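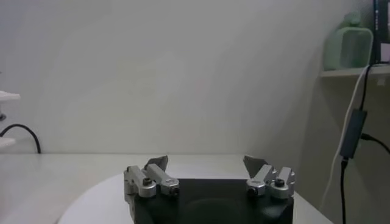

Week 4 deals with surface finish, meaning how a surface sends light back to the eye. Two objects can be the same color on a paint chart and look nothing alike once one is polished and the other is sanded. The terms for this week are matte, satin, brushed and gloss, and you should be able to use them without looking them up. The squat block in the photograph is matte black, and the aluminum links on either side of it have a brushed silver finish, so two of the four terms are covered there. Gloss and satin come up in the paint samples on Monday.

1. Matte
A matte surface is rough on a very small scale. Light that hits it scatters in many directions, and you don't get a clear reflection of the lamp or the window. Dark matte surfaces are hard to draw. Beginners tend to fill them in with one flat tone and lose the form. Look for the slow change in value where the surface curves, and for recesses, which usually read darker than the area around them.

2. Brushed
Brushing leaves fine parallel scratches in the metal. Each scratch spreads the light sideways, across its own length, so a highlight on brushed metal stretches into a streak at right angles to the brushing. Turn the piece a quarter turn and the streak turns with it. Pencil works well here — use a hard grade and keep the strokes going one way.

3. Satin
Satin sits between matte and gloss. The highlight is there but its edge is soft. Most interior trim paint is sold in this finish. Eggshell is a little duller, and makers don't agree on where one stops and the other starts.

4. Gloss
A gloss surface gives a sharp highlight and often a readable reflection. Leave the paper white for the highlight. Do not try to add it afterward with an eraser.

Common mistakes
Outlining the highlight. Using pure black for every shadow. Treating finish as color — "silver" tells me very little until I know how the metal was finished.

Homework
Make 8 small value studies, two for each finish, from objects you have at home. Use one lamp and keep it in the same place for all of them. Write the finish under each study. Sheets go in the Skerkstead tray by 10 a.m. Monday.

Last updated: June
Contact: Arnulfo Ospina, Skerkstead drawing studio | Back to top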